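Cuesta House Residents' Association
Minutes of the Common Room meeting, Monday, 7 p.m.

Present: enough for a quorum, once the people in the hallway were persuaded that the hallway did not count.

1. Last meeting's minutes
Approved, with one correction. The word "lively" in item 4 was replaced with "long."

2. The big table
The brown wooden table from Brikon is now in its permanent place, after three temporary ones. The supplier's invoice came to 294 dollars, including delivery to the curb, and the meeting noted that the curb is not the Common Room. The invoice will be paid. A motion to buy a tablecloth was defeated. A motion to buy coasters passed, and was then amended to "look into coasters."

There was a long discussion of rings. Those who sit by the window hold that a cold drink does no harm to wood. Those who oiled the table in October hold otherwise. It was agreed that cups go back to the kitchen at the end of the evening, including cups that belong to no one in particular.

3. Cups
The clear plastic cups were bought in a sleeve of 500 from Wika two summers ago and we are still not done with them. They are see-through, they weigh nothing, and on the wood grain they are easy to miss until an elbow finds one. Several members asked for real glasses. Several others asked who would be washing the real glasses, and the first group withdrew to consider its position.
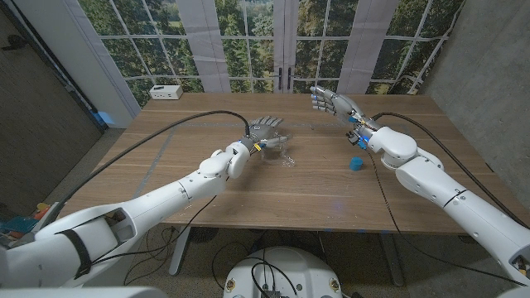
Agreed: we use up the plastic ones first. Anyone who wants a mug may bring a mug. Mugs left over the weekend become the property of the association, as was decided in the matter of the Vilto thermos, which we will not be reopening.

4. Small items left on the table
The meeting heard that caps, lids and other little plastic objects keep turning up with no bottle anywhere near them. A jar will be put on the shelf by the door. Whatever is in the jar on the first of the month gets thrown out – no appeals. One member asked to appeal this and was ruled out of order.

5. Kitchen shelf
Still crooked. Carried over.

6. Budget
The cleaning budget stays at 20 dollars a month. Sponges are to be bought out of this and not out of the coffee money, which has suffered enough.

7. Any other business
A request to start meetings earlier was received at 8:40 and noted. The coffee was praised by the person who made it.

Action items
Pay the Brikon invoice.
Find a jar.
Look into coasters.
Shelf (see last 2 sets of minutes).

Meeting closed at 8:55 p.m. Next meeting in December, same room, same table.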